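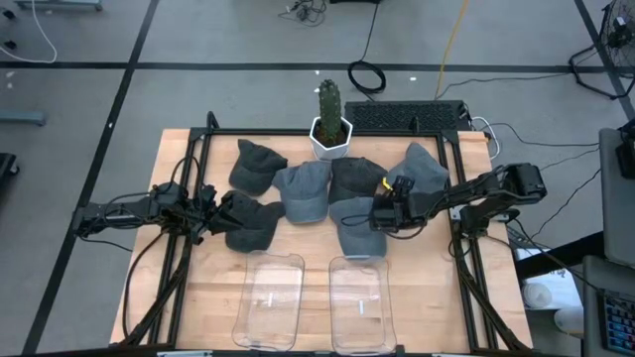 キャップの収納について相談です(帽子・小物の板)

投稿者:Elikem Ayaaba
はじめまして。日本に住んで四年目です。日本語がまだ上手ではないので、変な文がありましたらすみません。
野球帽が増えて、しまい方に困っています。今、机の上に六つあります。濃いチャコール色が三つ、明るい杢グレーが三つです。どれも芯のない、やわらかい布の帽子です。透明な浅いトレーを二つ用意しましたので、色で分けて、一つのトレーに三つずつ入れたいと考えています。
質問は二つです。重ねて入れても形は悪くなりませんか。それから、つばの向きはそろえたほうがよいでしょうか。

投稿者:Gordon Fortin
芯のない帽子でしたら、重ねても大丈夫だと思います。私は前の帽子のくぼみに次の帽子を入れて、うろこのように並べています。つばは全部同じ方向です。取り出すときに楽です。

投稿者:Dalva Barros
すみません、私は少し反対の意見です。やわらかい帽子こそ、重ねると下のものに折り目がつきます。私は夏の間ずっと三つ重ねておいて、一番下の帽子の前に横の線が残りました。蒸気を当てましたが、完全には消えませんでした。
浅いトレーなら、横に並べて、つばだけ少し重なるくらいがよいと思います。

投稿者:Gordon Fortin
Dalvaさん、それは上に何か重いものを置いていませんでしたか。帽子三つの重さだけで線がつくことは、私の経験ではありません。

投稿者:Dalva Barros
マフラーが二枚のっていました。それは認めます。でも、狭いところに入れると、結局みんな上に何かを置いてしまうと思います。

投稿者:Adwoa Asante
色で分けるのは、本当に使いやすいですか。濃い色とグレーなら、見ればすぐ分かります。私の家では「よくかぶる」と「あまりかぶらない」で分けています。よくかぶるほうは玄関の近く、もう一つは棚の上です。これにしてから、朝七時のあわてた時間に探さなくなりました。
あと、机の奥のサボテンは、帽子を広げる前に別の場所へ動かしたほうがよいと思います。とげが布に入ると、取るのがとても大変です。私は一度、かぶってから気がつきました。痛かったです。

投稿者:Elikem Ayaaba
皆さま、ご丁寧にありがとうございます。
Adwoaさん、サボテンのことは考えていませんでした。白い六角形の鉢が気に入っていて、いつも机の奥に置いています。背が高くなってきたので、倒れたら土も帽子にかかりますね。窓のほうへ動かします。
使う回数で分けるのも良い考えですが、私は服の色に合わせて選びますので、まず色でやってみたいです。

投稿者:Elikem Atinga
同じ名前の人がいて、うれしいです。
トレーのことで一つ。ふたのないものなら、ほこりが気になります。特に濃いチャコールは、白いほこりがよく目立ちます。私はBonsuという店で不織布の袋を200円で買って、トレーごと入れています。ふたのある箱より湿気がこもりにくいと感じています。

投稿者:Gordon Fortin
袋は賛成です。ただ、汗をかいた日の帽子は、すぐ入れないで一晩外に出してください。梅雨のときは二晩です。

投稿者:Dalva Barros
そこはGordonさんと同じ意見です。重ねるかどうかは、まだ同じ意見ではありません。
Elikem Ayaabaさん、もし重ねるのでしたら、ときどき上と下を入れかえてください。中に薄い紙を丸めて入れると、前のところがつぶれにくくなります。新聞紙は色がうつることがありますので、グレーのほうには使わないでください。

投稿者:Adwoa Asante
紙を入れたら、浅いトレーでは高さが足りなくなりませんか。

投稿者:Dalva Barros
たしかに、ふちより高くなります。棚に入れる方は、先に棚の高さを測ってください。

投稿者:Elikem Ayaaba
棚の高さは、まだ測っていません。今夜測ります。
まず紙なしで、つばを同じ方向にして、少しだけ重ねる形でやってみます。上にマフラーは置きません。三月になったら冬の帽子も片づけますので、そのときにまた質問させてください。
Elikem Atingaさん、袋の大きさを教えていただけますか。トレーが入るかどうか心配です。

投稿者:Elikem Atinga
今、外にいますので、帰ったら測って書きます。大と小がありました。私のは大です。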